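September, bench notes, Jesel adhesive series, set 4

Lap shear coupons from the Kirnine batch came out of the oven at 14:10. Cure held at 70 C, no overshoot on the logger. Bond line shimmed with wire as in set 3. Squeeze-out trimmed with a blade after cooling — trimming it warm tore the fillet on two coupons last time.

Peak loads, N:
primed, abraded: 1,874
primed, not abraded: 1,283
bare, wiped only: 277

Bare coupon let go at the interface, clean metal on one side. Primed ones failed in the adhesive. Set 3 gave the same order, so the primer stays in the procedure. Still no value for abraded without primer; coupons are cut but not bonded.

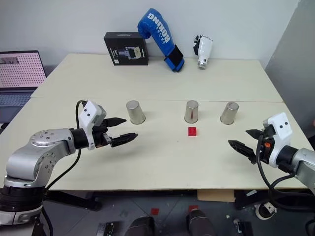 White two-panel table, rear panel slightly higher than the front.

Crosshead speed was left at the Tanerness setting for all three. Check whether Hodoroagă ran theirs slower before putting both on one plot. Their sheet gives load only, no overlap area, so stress can't be compared yet.

To do: bond the abraded/unprimed coupons, re-zero the load cell, order more shim wire. Primer can is dated on the lid — discard at end of month.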